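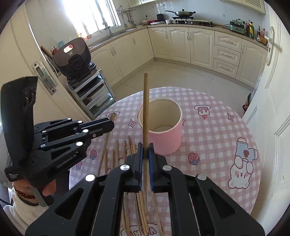 Wooden chopsticks on a cloth-covered table.

2 min read

Thread on what we learned moving the Lilisham dialect recordings into a shared archive. Mostly for people in small language projects who have to do the same.

The collection is 114 interviews and 1385 transcript files. The audio was in decent shape. The transcripts were in 7 formats, two of which only opened in Makon, and the last Makon update was years ago.

We converted everything to plain XML first and kept the originals next to it. Do keep them. Tone marks went missing in 30 files and we only caught it by comparing.

Speaker names were the slow part. The same woman appears as Mujić, Mujic and "Mrs. M." depending on who typed it up. Each speaker now has one ID, and the names sit in a separate file with its own access rules.

On access – the old consent forms say "for research." They don't mention the web. We went with login for full audio and open access for the metadata. Some families have since said yes to open audio, so those will change in November.

Nuwan Amarasinghe wrote the script that checks file names against the catalog. It runs every night and sends a list of mismatches. The list was long at first and is now usually empty.

Sitilier hosts the files and gives each interview a permanent link. Please cite that link and not the folder path. Folder paths will move again.

Still to do: the field notebooks. They're scanned but not transcribed, and two are in a shorthand none of us can read. If you know mid-century shorthand systems, reply here.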